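I packed my kid's pencil case by hand again this morning

It took me maybe a minute, with coffee in the other hand. Two pens in the long slot, the eraser in the little one, lid down, click, into the backpack. I wasn't looking at it for half of that because I was also arguing about socks.

I bring it up because I've been reading far too much about home robots this summer, and everybody wants to talk about laundry. Will it fold the shirts, can it do a fitted sheet, when can I buy one. Fair enough, I hate laundry too! But laundry is forgiving. A badly folded T-shirt is still a T-shirt in a drawer. If you want to know whether a machine is ready to live in your house, give it the small stuff, the fiddly stuff you do without noticing.

A company called Zateo put out a brochure in August that promised a robot helper for the "everyday reset" of a family home, and I really wanted to believe it. I have a family home. It needs resetting every evening at about the time I sit down. Then I got to the list of things it could do on its own, and it was mostly picking up big soft objects and putting them in bins. Which, sure, is part of the job (a bigger part than I'd like in our house). It's also the part I can get a seven-year-old to do.

So what does a pencil case ask of you? Quite a lot, once you slow down. The pens have to go in lengthwise. The eraser has to be picked up by something that won't fling it across the table, and if you've ever pinched one badly you know how that goes. Then the thing has to close, and a lid that's been opened all the way has to be swung back over without dragging the tray along with it.
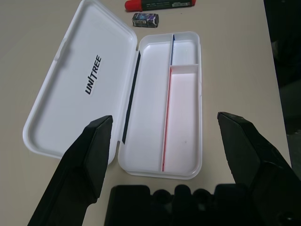 Nothing in the tray so far, with the marker and the eraser still out on the table.

I got to see some of this work up close at a shop in Stotbridge, a place called Brongate that packs school and office kits. It has 21 people on the packing line and puts out more than 3,000 kits on a good day. They've tried arms with two-finger grippers on and off, and the floor manager was very patient with my questions. The arms do fine on boxes, she told me. Boxes all arrive the same way up. Loose items that roll or bounce or come in a slippery wrapper still mostly go to people.

She'd timed it, too. One mixed kit took an arm 65 seconds when it went well, and a person 13. She wasn't gloating about it. She'd happily hand over the dull parts tomorrow, and her wrists would thank her – but she has orders to ship today.

I came home less gloomy than you'd think. Five times slower than a person is a real number you can chip away at, and slow matters a lot less in a house than on a packing line. If a machine wants to spend an hour on my kitchen table at two in the morning sorting markers, it's welcome to. I'm asleep. What I can't live with is the one time in ten it gives up halfway and leaves me a mess plus a thing to reboot before school.

That's where I'd like the sales talk to go, please. Tell me how often it finishes, with my junk, on my table, when I'm not standing there to help. A friend swears by the Sârbu floor mop she bought, and all it does is mop. It does it every night and she never thinks about it. I'd pay good money for a pencil case version of that, and I'd give it the lunchboxes next.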